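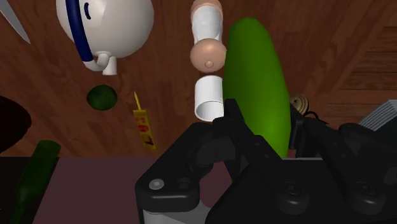

Week 4: Who does the agent work for?

Okay, quick recap before we get going. Last week we did the parts of a policy (declarations, insuring agreement, exclusions, conditions) and I promised we'd get to the people who sell the thing. So get out the Revard handout, the one with the hail claim. If you lost yours, there are extras on the shelf by the door.

Three roles to keep straight tonight. An agent generally represents the insurer. A broker generally represents the buyer. And a producer is the umbrella word you'll see in most state licensing laws, covering both. I say "generally" a lot in this course and I mean it every time! Titles on business cards are sloppy, and courts look at what the person did and what the customer was led to believe.

Authority comes in three kinds, and yes, they will be on the midterm:

Express — it's written in the agency contract. "You may bind homeowners coverage up to such-and-such a limit."

Implied — it isn't written down, but the agent needs it to do the job. Think of collecting the first premium check.

Apparent — the insurer let the customer reasonably believe the agent had the power, even if the contract says otherwise. This one trips up half the room every year (it tripped me up too, back when I was studying for my own license at my mother's kitchen table).

Now the Revard problem. Revard is a small bakery in Prillcombe. The owner calls her agent, Maj-Britt Fjeld, and asks to add the delivery van. Fjeld says "you're covered as of now" and the owner hangs up happy. The carrier, Prolska, had pulled Fjeld's binding authority in February but left her with its signs, its forms and its email address. Two days after the call, hail wrecks the van. The premium for the change would have been $431.

Questions I want you to argue about in your groups:

Did Fjeld have express authority? (Easy one. Read paragraph two again.)

What did Prolska do, or fail to do, that the owner could rely on?

Does it matter that the owner hadn't paid the $431 yet? Look up "binder" on page 59 before you answer.

If Prolska has to pay the claim, can it go after Fjeld for the money? Most people say yes very fast. Tell me what she'd have to have breached.

Then swap the facts. Say Fjeld is a broker with no Prolska contract at all, and she just forgot to send the request in. Who does the owner have a claim against now, and for how much?

Reading for next time is the Tôn chapter on errors and omissions coverage, pages 40 to 59. Skip the tables. Written answers to the Revard questions are due by 12/31/20, one page, typed, and please put your name on it this time.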